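Cómo leer la etiqueta de un suplemento de magnesio y organizar la toma diaria

Actualizado el 14 de junio de 2019

El magnesio se vende en tantas formas que comparar dos botes por el precio o por el número grande de la parte delantera no sirve de mucho. En esta guía se explica cómo leer la etiqueta, cómo calcular lo que se toma en realidad y cómo montar una rutina semanal que se pueda mantener. No sustituye la consulta con el médico o el farmacéutico.

Antes de empezar

Hace falta el bote o la caja del suplemento, con la etiqueta completa, una libreta y un pastillero de 7 compartimentos. Si ya toma otros productos, sáquelos también. Muchos multivitamínicos, antiácidos y laxantes contienen magnesio, y esas cantidades se suman.

Consulte antes de tomar nada si tiene alguna enfermedad de los riñones, si está embarazada o dando el pecho, o si toma medicación de forma habitual.

Paso 1. Busque el magnesio elemental

El magnesio nunca va solo en una cápsula. Va unido a otra sustancia y forma un compuesto: citrato, óxido, bisglicinato, cloruro, lactato. El peso del compuesto es siempre mayor que el del magnesio que contiene.

Vaya a la tabla de información nutricional, en la parte trasera o lateral. La línea que interesa dice «magnesio» y da una cantidad en miligramos, normalmente con un porcentaje del VRN (valor de referencia de nutrientes). Ese dato corresponde al magnesio elemental. Si la parte delantera anuncia una cifra mucho más alta, es probable que sea el peso del compuesto.

En la Unión Europea el VRN del magnesio es de 375 mg. Si la tabla indica un 40 %, la dosis diaria recomendada por el fabricante aporta 150 mg.

Paso 2. Compruebe a cuántas unidades se refiere la tabla

Encima de las cifras debe poner «por cápsula», «por 2 comprimidos» o «por dosis diaria». Es el error más corriente. Un bote que parece más concentrado que otro puede estar dando la cifra de tres cápsulas.

Anote en la libreta:

Magnesio por dosis diaria
Número de unidades por dosis
Magnesio por unidad (lo primero dividido entre lo segundo)
Unidades en el envase
Días que dura el envase

Con 30 cápsulas y una dosis de dos al día, el envase dura 15 días. Divida el precio entre los días y ya tiene una comparación útil.

Paso 3. Identifique la forma

Mire la lista de ingredientes. Las más habituales son estas:

Óxido de magnesio. Mucho magnesio por gramo, pero se absorbe peor. Suele ser el más barato. Tiene efecto laxante en bastantes personas.

Citrato de magnesio. Se disuelve bien y se absorbe mejor que el óxido. También puede soltar el vientre, sobre todo con dosis altas.

Bisglicinato (o glicinato). Unido a un aminoácido. Suele tolerarse bien. Las cápsulas son grandes y a menudo hacen falta dos o tres para llegar a la dosis.

Cloruro de magnesio. Se encuentra en polvo y en comprimidos. El polvo tiene un sabor amargo que no a todo el mundo le resulta llevadero.

Algunos productos mezclan varias formas. Si la etiqueta no indica la proporción, suponga que la primera de la lista es la que más pesa – los ingredientes se ordenan de mayor a menor.

Paso 4. Sume lo que ya toma

Haga una columna con todos los productos que contienen magnesio y ponga al lado la cantidad diaria de cada uno. La Autoridad Europea de Seguridad Alimentaria fija en 250 mg al día el máximo tolerable para adultos procedente de suplementos, aparte de lo que aportan los alimentos. Si el total lo supera, no siga adelante sin consultarlo.

El magnesio de la comida (legumbres, frutos secos, cereales integrales, verduras de hoja verde) no entra en esa suma.

Paso 5. Elija la hora

No hay una hora obligatoria. Tomarlo con comida reduce las molestias de estómago. Si la dosis es de dos cápsulas, puede repartirlas entre el desayuno y la cena.

Lo que sí importa es separarlo de ciertos medicamentos. El magnesio dificulta la absorción de algunos antibióticos (tetraciclinas y quinolonas), de la levotiroxina y de los bifosfonatos para la osteoporosis. Pregunte en la farmacia cuántas horas deben pasar en su caso y apúntelo en la tapa del pastillero.

Paso 6. Prepare la semana

Escoja un momento fijo para llenar el pastillero y hágalo sobre una mesa despejada, con buena luz y las manos secas. La humedad estropea las cápsulas de gelatina, que se pegan entre sí. Un paño extendido debajo evita que los comprimidos rueden.

1. Vacíe los compartimentos y repase si ha quedado alguna toma de la semana anterior.
2. Abra un solo bote cada vez. Reparta y cierre antes de abrir el siguiente.
3. Compruebe la fecha de caducidad y el lote.
4. Guarde los botes originales. La etiqueta hace falta si hay una reacción o una duda.

El pastillero se lava con agua templada y jabón una vez al mes. Tiene que estar seco del todo antes de rellenarlo. Déjelo abierto, boca abajo, sobre una toalla limpia hasta el día siguiente.
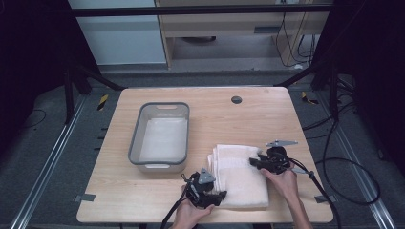 Toalla blanca doblada sobre una mesa de madera clara.

No lo guarde en el cuarto de baño ni encima del horno. Un cajón del dormitorio o un armario alto de la cocina sirven, siempre fuera del alcance de los niños.

Paso 7. Anote y revise

Empiece por la dosis más baja que permita el producto y manténgala una semana. Apunte la hora de la toma y cualquier cambio en la digestión. Si aparece diarrea, reduzca la dosis o cambie de forma; si no cede, deje el suplemento y consulte.

Acuda al médico sin esperar si nota debilidad muscular marcada, somnolencia fuera de lo normal, náuseas persistentes o el pulso muy lento.

Dudas frecuentes

¿Se puede abrir la cápsula y mezclarla con yogur?
Depende del producto. Si el prospecto no lo menciona, pregunte antes. Los comprimidos de liberación prolongada no se parten ni se trituran.

¿Qué hago si se me olvida una toma?
Sáltela y siga con la siguiente a su hora. No tome el doble.

¿Sirve un análisis de sangre para saber si me falta?
Solo en parte. La mayor parte del magnesio del cuerpo está en los huesos y dentro de las células, de modo que un valor normal en sangre no lo descarta todo. El médico lo interpreta junto con los síntomas y la dieta.

¿Caduca el magnesio en polvo una vez abierto?
Mire el símbolo del tarro abierto o la indicación del fabricante. Si se ha apelmazado por la humedad, las medidas con cuchara dejan de ser fiables y conviene desecharlo en el punto de recogida de la farmacia.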